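**Returning interlibrary loan items after the due date**

Posted by **Villanueva**, July 2, 2020

I borrowed 2 volumes through interlibrary loan in March, before the Brilska branch closed to the public. The lending library's due date has passed. I wish to know whether fines apply, and whether the volumes may be returned at the Graltard branch instead.

**Takeshi Oda**

Fines are not charged on interlibrary loans that fell due during the closure. Borrowers have 21 days from the reopening of their home branch to return them. Either branch will accept the volumes. Please leave the paper band on the cover, as it carries the request number. Items without a band must be matched by hand, and the loan may remain on your account for up to 16 days.

A renewal must be requested before the 21 days expire. The lending library makes the final decision.

**mesus**

I returned mine at Graltard and had no difficulty. The charge for a lost band used to be 50 cents. I do not know if it still is.

**Takeshi Oda**

The band charge has been withdrawn. Loose items handed in at the desk should be placed flat in a shallow tray, with the request number facing up.
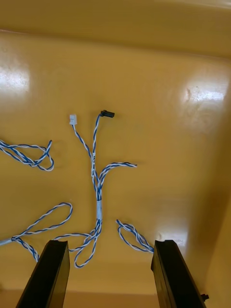
Oversized volumes and microfilm should be given directly to a member of staff.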